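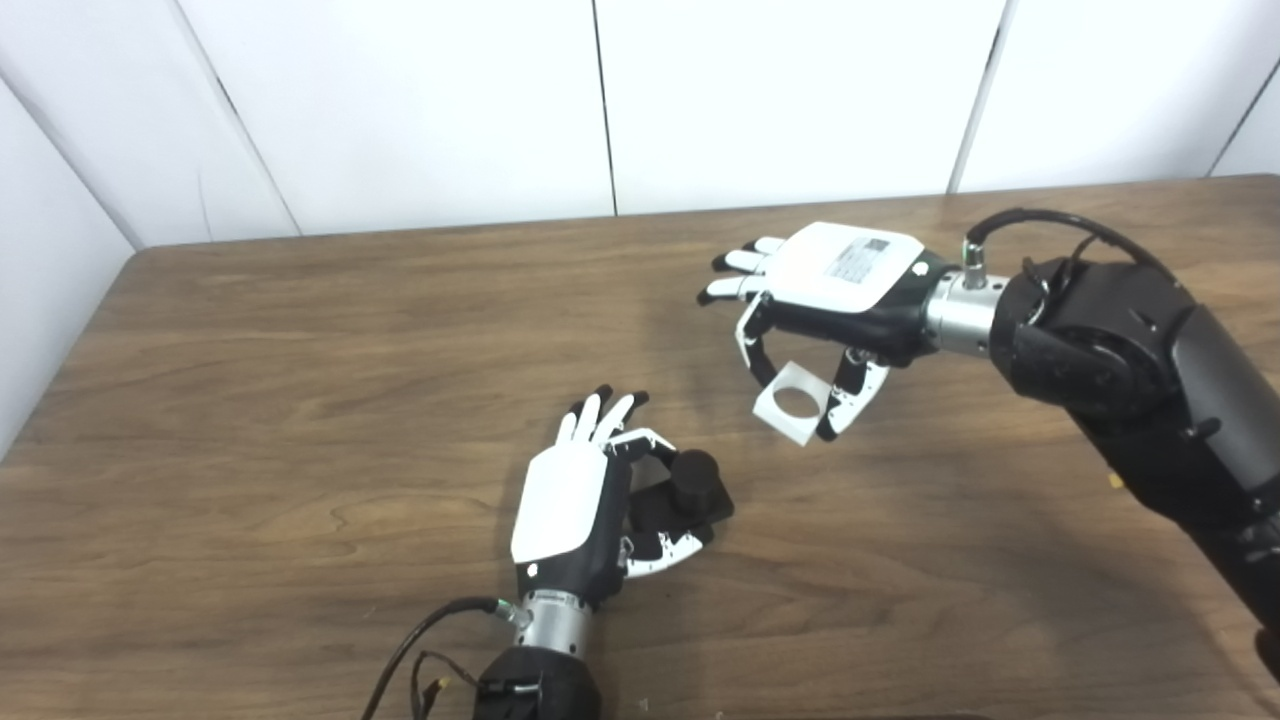
Base plate with upright cylinder on the table, bored square piece held clear of it.

Visit notes, Dremunico assembly room, 22 March 2020

I was shown the fit bench by Svenja Teuber, who sets the part drawings. The room is plain: white wall panels, a wooden table, no fixtures on the top. The exercise is a two-part fit, a black cylinder standing on a square plate and a white square block that goes over it. Teuber's drawings give the clearance for the bore but leave the corner orientation free. I would have expected it to be specified — a square on a square invites the question.
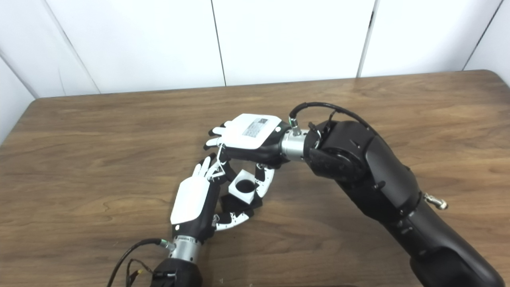 Tolerance was the main subject of the morning. The first batch in January came from Harahap with bores at the low end of the range, and 14 of them went back. The present batch is from Studari and runs to 800 blocks. Inspection is by plug gauge, three blocks from each tray. With both hands brought in close over the table, the white block is hard to sight from the side, and Teuber prefers a generous lead-in on the bore for that reason. Mareike Pfeiffer disagreed and wants the chamfer put on the cylinder. The matter was left open.
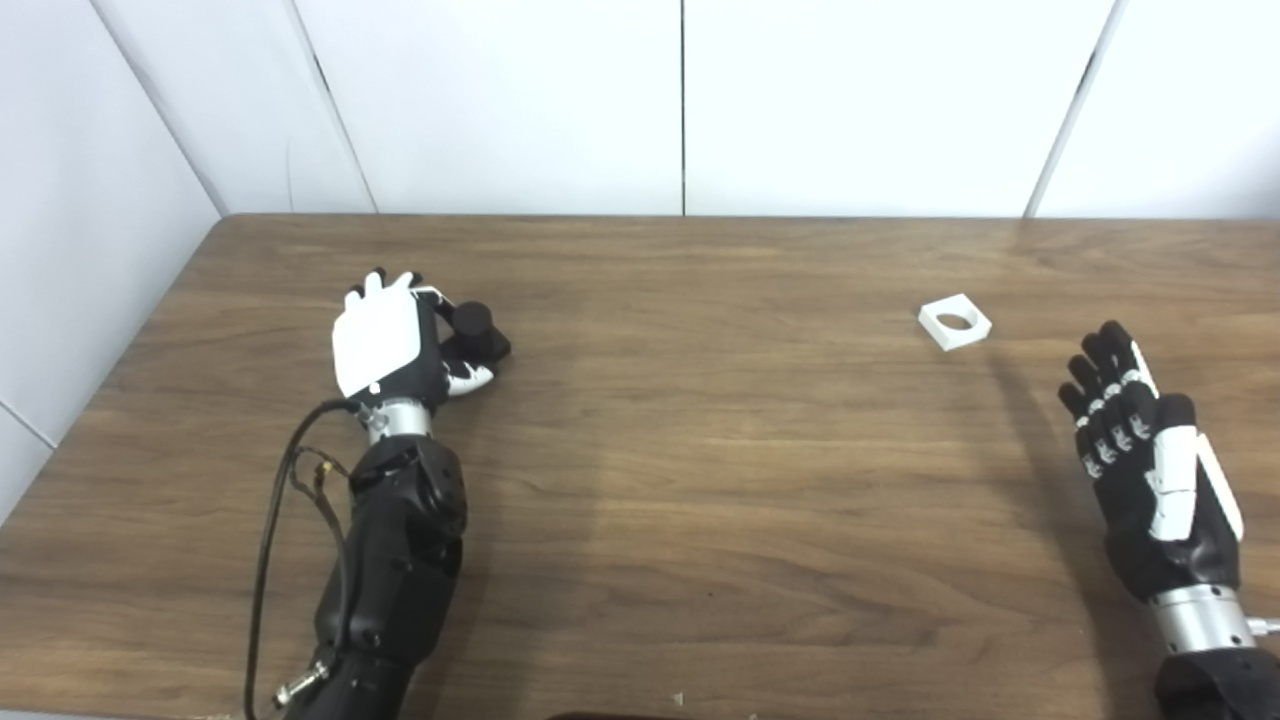 Layout on the bench follows no marked grid. Shadi Azar had tried a printed mat and dropped it after the corners lifted. The parts now go straight on the wood, and a white block lying flat toward the back, its hole facing up, is easy enough to find against the brown grain. The black part has less contrast in shadow. I suggested a lighter plate; Azar noted it for the next order.

Items I asked to have sent on:

- bore drawing, current revision
- gauge record for the Studari batch
- Pfeiffer's sketch of the chamfer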